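Lildale Kitchenware - Frequently Asked Questions
Updated 1 Mar 2022

Can I put the translucent cups in the dishwasher?
Yes, top rack only. Place them rim down.

Does the oval colander fit over a sink?
The tab handles rest on the edges of most single basins. Measure yours first - the handles do not extend.

How do I get ketchup stains off a plate?
Rinse with cold water, then wash with dish soap. Do not use scouring powder.

Can plates go in the toaster oven?
No. Use a metal tray.

How do I order replacement parts?
Write to Guilan Xu at the Leiva office. Oven knobs are part no. 529.

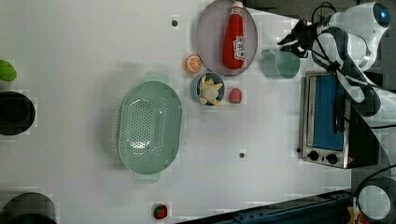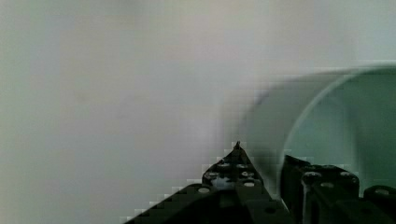

First picture: plate, cup, mint green colander and toaster oven. Second: translucent, green-tinted wall and rim, close up.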